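Comparing two finger sets on a two-arm cell — quick how-to

Updated Tue 2 October. Bontu Alemayehu asked for the short version so here goes.

You need: both finger sets (we call ours Pluvik and Ayele), a hex key, a tray, a bunch of cheap plastic flashlights. Round bodies, smooth caps — annoying to grip, good test.

1. Fit set one on both arms. Don't mix sets left and right, the numbers get useless.

2. Home the arms. Open and close each gripper 5 times with nothing in it. Listen for grinding.

3. Check the wrist camera. Both fingertips should show up in the view when the gripper's open. If only one does, the mount has slipped, so loosen, nudge, retighten.

4. Do a single upright pick first. Go in slow, fingers either side of the body, stop before contact and look at the gap. Should be the same left and right. 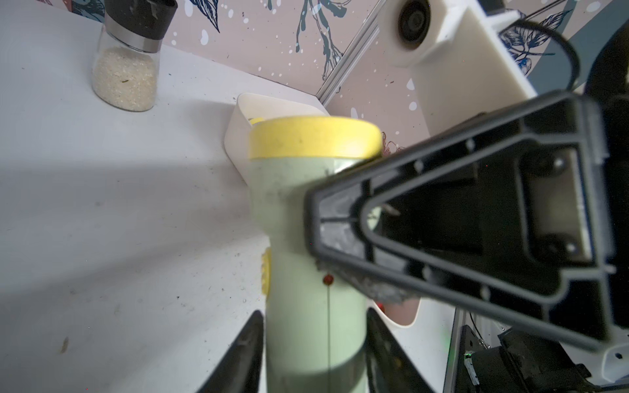
If it's off to one side fix it now in the wrist offset, not later in the controller. Hagos Demissie did it in the controller back in May and we lost all the settings at the next restart.

5. Now the pile. Tip the flashlights out, don't arrange them. Pick, place in tray, same direction every time. 20 picks per arm, then swap fingers and repeat. Log drops, double grabs and bumps seperately.

6. Watch the middle. Two arms going for one pile will get close. Cut speed if you havent set a keep-out zone yet.
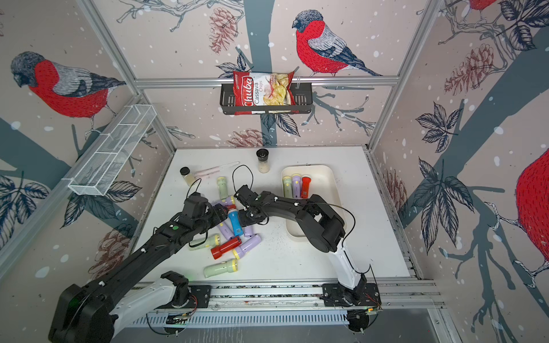
Both grippers over the pile, three flashlights in the tray.

7. Wipe the fingertips between sets. Dusty pads slip more and you'll blame the wrong fingers.

Logging sheet is in the Grustatier folder, ask Aishwarya Krishnan for access. Camera notes to folow.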